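Keep the Bottles in One Place

The town wants to close the Cerkier Street refill counter and hand its work to the grocery stores. I think that is a mistake, and my reasons have to do with ordinary plastic bottles.

Last February I stopped buying dish soap in new bottles. I had six empties under the sink and took them to the counter, where they were filled by weight. I still use the same ones. The caps have held up and so have the necks, which is where I expected trouble.

According to the counter's own log, 1709 bottles were refilled there last year. The town calls that a small number. It is small for a town our size, but the counter is open only two afternoons a week and has one sign, which faces the parking lot.

In-ho Lim wrote on this page that people would refill at the grocery store if they could. Some would. But the store plan takes only Brurine bottles, and most of us own a mix. A household with three kinds of soap would need to replace its bottles before it could start reusing them. That makes little sense to me.

Color helps more than labels do. Labels come off in the sink. Anyone can learn that one color is for one product, and a plain orange bottle is easy to pick out on a crowded shelf.

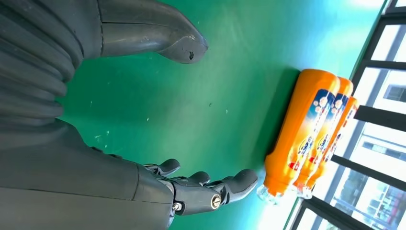 I would keep the counter, add a Saturday morning, and turn the sign toward the street.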